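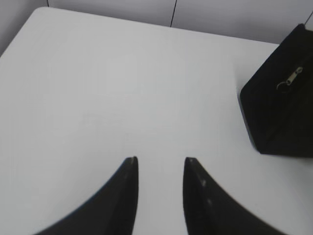 Why does a wooden knife handle crack after a move to a dry region?

Wood gives up moisture until it matches the air around it, and a handle that was fitted in a humid shop will shrink once it is kept in a dry house. The steel tang inside does not shrink with it. The scales are held fast by pins and glue, so the strain is released along the grain, usually beginning at a pin hole.

This matter has occupied the present author since the household moved from Skelton, near sea level, to Nirkthorpe in May. Four kitchen knives and one small folding knife made the journey. By the end of the summer two of the kitchen knives had opened along the rear pin, and the folding knife had a raised edge where the scale no longer sat flush with the liner.

The folding knife was sent to the Ellery workshop, which charges 65 dollars for a pair of replacement scales and asks that the blade be taped before shipping. The kitchen knives were treated at home. The cracks were narrow and did not reach the edge of the handle. They were cleaned with a dry brush, filled with thin epoxy, left overnight, and sanded level with 400 grit paper. A final pass with 2,000 grit paper was made on the larger knife only. It produced a finer surface, though the difference in the hand is slight.

Oil was applied afterward in three thin coats, each wiped off after half an hour. Readers should note that oil slows the movement of moisture and does not stop it. A handle that is already cracking will continue to do so if it is stored beside a heating vent, as these were.

The knives are now kept in a drawer on the north side of the kitchen. They are washed by hand and dried at once. No handle is left standing in water, including those made of stabilized wood.

A correspondent in Skeklow has asked whether micarta would be a better choice for a new purchase. For a dry climate, it would. It moves very little and needs no oil. The author continues to prefer walnut and accepts the upkeep.

The folding knife has not yet been returned from Ellery. Its new scales are to be pear wood.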